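Chapter 7
Small Parts and Shallow Containers

Chapter Outline
7.1 Why Small Items Go Missing
7.2 Choosing a Container
7.3 The Surface Beneath
7.4 Sorting, Counting and Returning
7.5 Case Study: The Activity Room at Plevham

Key Terms
base cloth, catch-all, holding dish, home location, loose stock, rim height, working set

After completing this chapter, students should be able to distinguish between a holding dish and a storage container, select a suitable surface for sorting work, carry out a count of loose stock, and prepare a written return procedure for a shared room.

Introduction

The earlier chapters of this book dealt with shelving, cupboards and the storage of large items. Those subjects take up most of the floor plan of any shared room, and they also take up most of the budget. The daily work of keeping such a room in order, however, is largely concerned with much smaller things. Blocks, counters, pegs, buttons, beads and caps are handled many times in a single day, and each of them must be picked up, set down and put away again.

When the Nunton Activity Center carried out a full inventory in March, its staff recorded 1,156 separate small items in one room. Of these, 67 were found outside any container. Some were under furniture, others at the bottom of bags that had been put away as empty. A further 56 items were in a container of the wrong kind. The center had enough boxes for everything it owned. What it lacked was an agreed place for items that were in use but had not yet been returned to their boxes.

The distinction between items in storage and items in use runs through the whole of this chapter. A storage container holds the full supply of an item and usually has a lid. A holding dish holds only the working set, meaning the few pieces needed for the task at hand. The two are often confused. A deep storage tub placed on a table will be used as a holding dish, and within a short time it becomes a catch-all, into which anything small is dropped. Section 7.4 describes how to empty and sort a catch-all without mixing its contents further.

Choosing a Holding Dish

A holding dish should be shallow enough that every item in it can be seen from above. It should be wide enough to admit the hand or tool that will be used to lift the items out. A raised rim is needed to keep round or light pieces from leaving the dish when it is moved, but a high rim makes it hard to reach pieces that have come to rest against the side. Students will compare several rim heights in Exercise 7A.

Color also deserves attention. A pale item in a pale dish is easily missed at the end of a session, particularly in the late afternoon, when many rooms are poorly lit. Strong contrast is preferred.
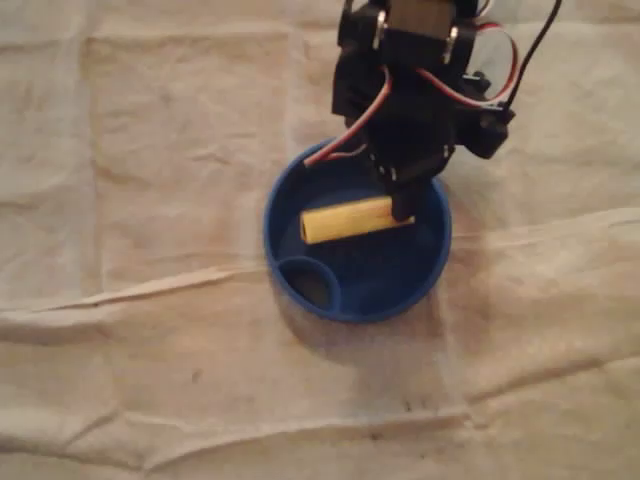 Contrast is of equal value in the choice of a base cloth. Many rooms keep a plain cloth in a light, neutral shade for sorting work, and patterned cloths are best reserved for other uses. A cloth softens the sound of pieces being set down and slows those that would otherwise roll. It also marks out the working area, so that anything lying beyond its border can be treated as misplaced. Folds and creases do little harm under a dish of reasonable width, although very small beads may settle in them. The cloth should be lifted by its corners and shaken over a tray before it is put away.

The standard arrangement used in this book, known as the Bunting layout, places one dish on one cloth with a single kind of item in the dish. Where a task calls for 2 kinds of item, a second dish is added. Dividing a single dish with card or tape is not advised, as the divider tends to shift when the dish is carried.

Home Locations

Every holding dish must have a home location to which it is returned empty. The Skaltitz Handbook of Room Management, extracts from which are given in Section 7.4, recommends that dishes be stacked beside the cloths and away from the storage boxes. Staff who collect a dish will then collect a cloth at the same time. A dish that goes back to the shelf with even one block inside it has begun to serve as storage, and the count for that item will no longer be correct.

Before You Read

Select a room that you use regularly and make a list of the small items kept there. For each one, write down where the full supply is stored and where the pieces are placed during use. Note any item for which you cannot name a home location. Keep the list at hand, as it will be needed for Exercise 7A and again for the written procedure at the end of Section 7.5.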